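16 avril 2022

Reprise des essais de colorant. Je note tout dans l'ordre, comme en novembre, pour pouvoir comparer.

Levé tôt, salle à 19 °C au thermomètre mural. Eau déminéralisée tirée la veille au soir et laissée sur la paillasse, bidon fermé, pour qu'elle prenne la température de la pièce. En novembre je tirais l'eau au moment de la pesée et je suspecte que la moitié de mes écarts venait de là. Je ne peux pas le prouver, le cahier de l'époque ne donne pas la température de l'eau. Première correction de méthode, donc.

Pesée du colorant. Le lot est un bleu alimentaire en poudre de chez Dranen, pot entamé, bouchon revissé trop lâche la dernière fois. La poudre avait pris en petits grains sur le dessus. J'ai écarté la croûte à la spatule et prélevé en dessous. Balance Fendport, remise à zéro trois fois avant d'obtenir une valeur stable. Pesé 300 mg. Transfert par rinçages successifs de la nacelle, parce que cette poudre colle à tout et que le moindre résidu se voit.

Solution mère amenée à 2 000 ml dans le grand ballon. Cela donne 150 mg par litre, plus foncé que ce que je visais. J'aurais dû partir d'une masse moitié moindre, mais le calcul était fait sur l'ancien ballon et je ne l'ai pas repris. Gardé tel quel. Il suffira de diluer davantage.

Agitation magnétique jusqu'à disparition des grains. Il en restait encore au fond à la première vérification. J'ai relancé sans chauffer. La fiche Restrepo que m'avait photocopiée Elvira Ospina recommande un bain tiède pour ce type de poudre. Je n'ai pas suivi, le bain tiède oblige ensuite à attendre le retour à température avant d'ajuster au trait. À la deuxième vérification, plus rien de visible à contre-jour.

Étiquetage avant tout le reste, cette fois. Crayon gras sur le verre, puis ruban. Le crayon seul ne tient pas au rinçage, le ruban seul se décolle quand le verre transpire. Les deux ensemble passent la journée.

Vaisselle de verre. Bécher lavé au détergent, rincé trois fois à l'eau du réseau, deux fois à l'eau déminéralisée, égoutté bec en bas. Pas d'essuyage, les chiffons laissent des fibres. Les tubes ont suivi le même cycle. Un tube écarté pour une amorce de fêlure sous le col, détectée à l'ongle plus qu'à l'œil. Il part au bac à verre.

Sur la graduation du bécher : elle ne vaut rien pour mesurer, et je m'étonne de voir encore des protocoles où l'on « mesure » au bécher. Elle donne un ordre de grandeur. Pour la journée je m'en suis servi uniquement comme récipient de réception, les volumes étant pris en amont à la pipette. Elvira défend l'idée qu'on peut étalonner un bécher par pesée et le garder à vie pour un seul usage. C'est exact en principe. Il faut alors accepter de ne jamais le confondre avec un autre, et mon placard en contient plusieurs du même modèle.

Préparation de la table. Nettoyage du plateau blanc à l'alcool, deux passages. Le fond blanc est un vrai avantage pour le bleu : la moindre goutte tombée à côté se repère tout de suite. Repère au ruban vert fin, en croix, le bécher posé dessus. L'intérêt de la croix est que ses lignes restent lisibles à travers le verre vide, ce qui permet de recentrer sans soulever. Un cercle tracé au diamètre du fond m'a déjà servi, mais il faut le refaire à chaque changement de verrerie.

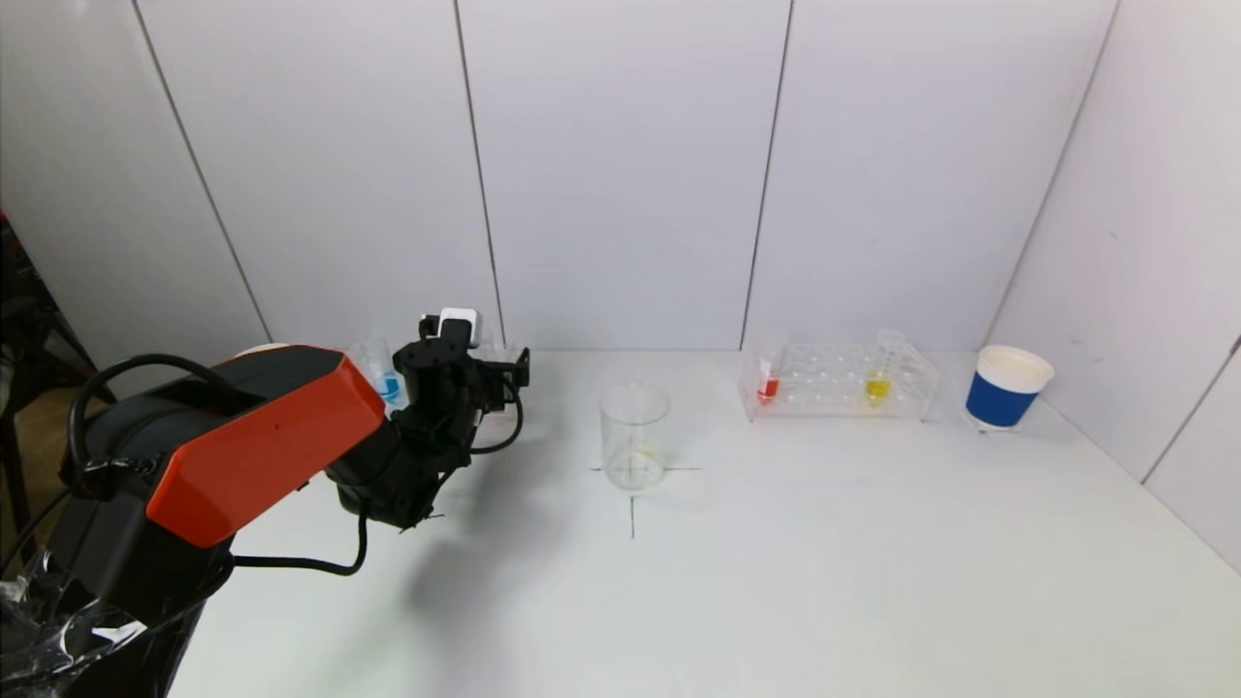 Tube de solution bleue et bécher vide sur la croix verte.

Mesure de rendement du transvasement, faite après la mise en place. Principe : peser le tube plein, verser, peser le tube vidé, peser le bécher. La différence donne ce qui reste accroché à la paroi. Perte moyenne de 167 mg par tube. Ce n'est pas négligeable devant les petits volumes. Le liquide retenu se loge surtout sur le bord du col, en un bourrelet qui ne descend pas si on redresse trop vite. En laissant le tube incliné quelques secondes de plus, l'écart diminue, mais je n'ai pas assez de répétitions pour chiffrer.

Deux causes d'erreur à traiter la prochaine fois. D'abord l'évaporation dans le bécher entre deux pesées, il faudrait un verre de montre. Ensuite la balance, qui dérive quand la porte du couloir s'ouvre. J'ai calé la porte avec un carton Ballwood, solution provisoire.

Fin de séance : solution mère transvasée en flacon brun, plein jusqu'à l'épaule, rangé étagère du bas. Rinçage immédiat de la verrerie. Le bleu séché sur le verre demande ensuite un trempage, j'en ai fait l'expérience en novembre. Reste à commander : pointes de pipette, ruban vert, pot de colorant neuf.

Commentaires (3)

gaspard_b
Pourquoi ne pas diviser la masse par deux et refaire la solution mère ? À 150 mg/l vous devez saturer la lecture.

Elvira O.
Pour le bécher je maintiens. Un trait de diamant sous le fond et on ne le confond plus. Et le bain tiède fait gagner du temps malgré l'attente.

mlt
Le bourrelet sur le col, j'ai le même souci avec des tubes à bord droit. Moins avec les bords évasés. Les vôtres sont comment ?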